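Re: [worktops] Two-board top, closing the center seam

In reply to the message of Sunday, 4:12 PM:

> I have a play and sorting table made from two large boards laid
> edge to edge. Small parts keep catching at the joint, and toy
> blocks will not sit flat if they straddle it. Is it worth taking
> the whole top off, or can I fill the gap where it is? Also, how
> do you keep the front board from creeping forward? Mine is the
> Retov frame with the slotted rails.

Mine is the same arrangement, a front board and a rear board in pale cream, with the wall behind and a side wall on the right. 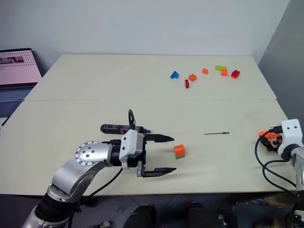 1. Check the level first

Do not fill anything until you know whether the boards are at the same height. Lay a steel rule across the seam at the left end, the middle and the right end, and try a feeler gauge under it. If one board is higher, filler will only give you a ramp. On the Retov frame the height is set by the four pads under each board. I had one pad compressed more than the rest and put a card shim on it.

A loose pin or drill bit is a good second test. Roll it slowly from the rear board to the front one. If it stops at the seam, you have a gap. If it rolls one way and stops going the other way, you have a step.

2. Closing the gap

You do not need to take the top off. Slacken the rail screws on the front board only, push it back against the rear board and retighten from the center outward. The rear board should stay put, so check that it is bearing on the wall stops before you push. My gap was widest at the right end, and the cause was old filler packed into the joint. Scrape it out with a plastic blade and vacuum before you close up.

If you still have a visible line after that, leave it. A straight, tight seam does no harm. I used Dumo edge wax on mine, rubbed in with a cloth and leveled with a card. Hard filler cracked out within a month, as the boards move a little with the seasons.

3. Creep

The slotted rails are the cause. The washers supplied are too small for the slot and lose their grip when people lean on the front edge. I changed to wide washers under the screw heads, 23 mm outside diameter, and added a stop block at each end of the front rail. Total cost was very low. The front edge has stayed parallel to the wall since October.

4. Small parts

I sort the building blocks toward the rear and keep the front board for whatever is being worked on. Stacked pairs are harder to tip over there too. Metal pins and bits go in a lidded Clotari tray at the end of the session - they mark the surface if they get dragged under a block.

For marks already in the surface, try a damp cloth first, then a white eraser. Anything abrasive leaves a shiny patch that shows up more than the mark did.

One question back to you: is your rear board fixed to the wall or only resting against it? The Nazarenko instructions show both, and step 2 will not work if it is free to slide. If it is free, clamp it to the rear rail before you slacken the front screws.

--
worktops list
To leave, send a blank message with "unsubscribe" as the subject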